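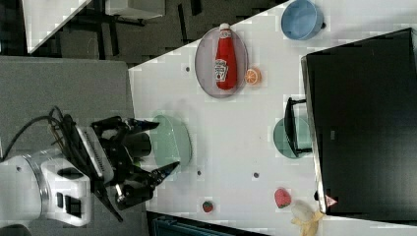 Sticky film on plates that comes back after every wash?

Posted by zikska_kitchen

Hi all, hoping somebody has been through this. I bought a set of stoneware plates from Ornard last October and for months they were great. Now every single one has a faint tacky feel when I run my thumb over it, even straight out of the cupboard. I wash by hand most nights and use the dishwasher on Saturday when we have people over, and it's the same either way. My old glass plates don't do it at all, only these.

Stuff I've tried so far: double the dish soap (worse!), a different sponge, and soaking them overnight in plain hot water. I don't want to scratch the glaze, so I've stayed away from steel wool. We moved in the spring and I know the water here is harder than at the old place, if that matters. They cost me $60 for the set, so I'm not ready to give up on them yet.

mok_on_the_porch

Too much soap, I'd bet money on it. Rinse better. Mine did the same thing.

Eltunier Pam's Pantry

I had almost exactly this with a set of serving platters, and it took me a couple of weekends to sort out, so let me save you some time. I think you've got two things going on at once. Hard water and dish soap make a scum together, and then a little bit of cooking grease sticks to that, and every wash puts another thin coat on top. Glass is so smooth that it mostly slides off, but a satiny glaze hangs on to it. Are yours the matte kind? Mine were, and the shiny mugs from the same store never had the problem.

What worked for me was white vinegar and warm water, half and half, in a dishpan. I left the platters in for 40 minutes, then went over them with a paste of baking soda and a wet cloth (a soft one, and no leaning on it). Rinse with the hottest water your hands can take and dry them right away with a clean towel. Don't let them air dry in the rack or you're back to spots by morning. I had to do the whole thing twice before the tacky feeling was gone – the first round got most of it, but the rims were still a bit gummy.

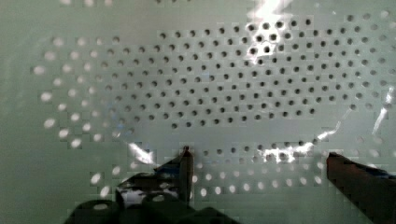 Can I use the same vinegar soak on plates that have gold trim?

I'd keep vinegar away from metallic trim, it can dull it over time. Use warm water with a small squirt of mild soap and dab the baking soda paste only on the plain part in the middle. If the film is right on the gold, a soft cloth and some patience is about all I'd risk.

One more thing about the dishwasher. Fill up the rinse aid and check the filter at the bottom, mine was disgusting and I'd had no idea it even came out. Also look at your towels! Fabric softener leaves a coating on them, and it goes right onto the plates when you dry. I keep a separate stack for dishes now and wash those without softener.

zikska_kitchen

Yep, they're matte. And I do use softener on everything, ugh. Trying the vinegar tonight with 2 plates first, will report back.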